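Section 6: Setting Up the Block Bin

Welcome to the part of the guide most people turn to first! The Lonura block set is simple to get going, and once the bin is in its spot you can leave it there for years. Please read the steps through once before you begin (a cup of coffee helps), then come back and do them one at a time.

1. Clear a stretch of tabletop big enough for the bin, with a little elbow room on every side. Any flat, steady table will do.

2. Wipe the table and the underside of the bin with a dry cloth. A single crumb of grit under the metal can leave a scratch that you'll be looking at every morning.

3. Set the bin down with the tall panel at the far side, facing you. Lift it with both hands, please, and don't drag it.

CAUTION: The rim is metal all the way around. Keep your fingers on the outside of the walls when you lower it.

4. Put in the red blocks first. They are the longer ones, and they like to lie flat on the floor of the bin, along a wall if there's room.

5. Add the green blocks wherever there is space left. They're shorter and will fit in at a slant quite happily.

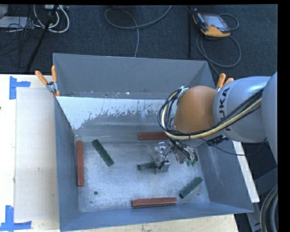
6. Leave a bit of bare floor between neighbors where you can. Three red and three green make a comfortable load for everyday sorting, and you'll find it much easier to get hold of a block when it isn't pressed up against another one. If two have ended up side by side, just nudge them apart before you start.

NOTE: The sloping walls guide a dropped block back toward the middle, so don't worry if your aim is a little off.

NOTE: Scuffs and pale scrape marks on the inner slopes come with use, and they do no harm to the blocks. Edmund Krawczyk in our Mestar workshop has a bin so scraped up that it looks frosted, and he won't hear of trading it in.

Cleaning

Take all the blocks out and wipe the floor and walls with a soft, slightly damp cloth, then dry them well. Scouring pads will only add more marks. Go over the blocks too, and let them dry before they go back in.

For spare blocks, write to Bronisława Kwiatkowski at the Urnberg parts desk and mention part 178, along with the color you need.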